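**Wanted: people who fix things, and people who want to learn how**

Werkum is a repair evening in the old Dalik print shop, and we're opening up spots for spring, March 2025. We have room for 8 new fixers and as many learners as we can fit around the benches. If you've ever brought a dead lamp back to life and wanted to tell everyone on the bus, we want you!

Last year neighbors carried in roughly 1000 broken things, from hair dryers to accordions, and we got a good share of them going again. February was so busy that people were waiting on the stairs.

What fixers do:

- sit with the owner and work on the item together
- come to two evenings a month, 6 to 9
- write up a short note for the Tistutik parts shelf when you use something from it

You don't need a certificate. Sewing, soldering, wood glue, bikes, zippers – all of it is welcome, and so is being good at one odd thing. Fixers get supper and a travel payment of $70 a month. Learners pay nothing. You do need to be 16 or over, and we ask that learners stay for a full season so we can pair you up properly.

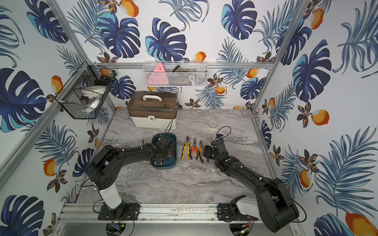
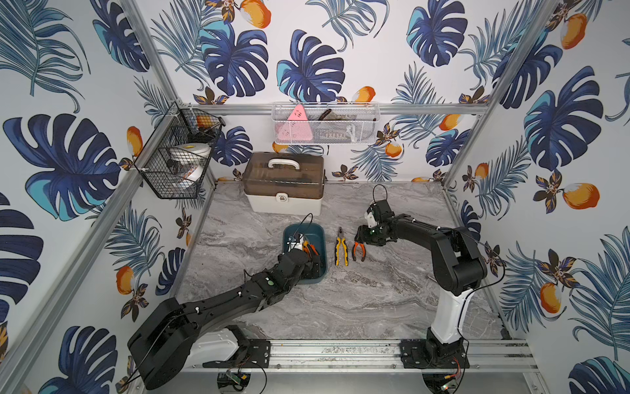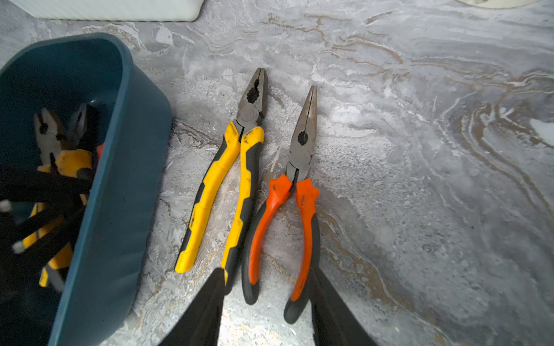 Your first evening will be a hand tools night, and it's my favorite one on the calendar. Everybody gets a chance to try things out on scrap before anyone's toaster is at stake. We start with pliers: the combination kind with short, wide jaws for a solid grip, then the long-nose kind with slender, pointed ones for getting into tight corners. After that it's screws, wire and whatever you brought in your bag.

To apply, pick up a card at the Mathebula Street library desk or drop a note in our mailbox there. Tell us what you last fixed, or what you last broke.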